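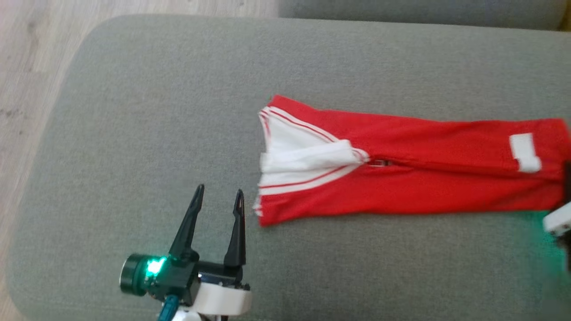 Notes for Pendley talk, February 2020

**Start (3 min)**
- Thank Delia Anghel for the room.
- Topic: clothes that land on the sofa and stay there. Jackets mostly.
- Ask who has one there tonight. Wait for hands.

**Folding a track jacket**
- Zip it all the way up first. A half-open zipper twists the front.
- Lay it face up on a flat seat and smooth it from the collar down.
- Sleeves in, then fold lengthwise. Collar last - turn it down so it doesn't crease.
- Slow down here, people take notes.

**Where it goes**
- Hook by the door if worn again this week, drawer if not.
- Dilludus survey: 74 of 613 households had a hook free. Read the number twice.

**Close**
- Handouts by the exit. Next talk is in October, drawers and shelves.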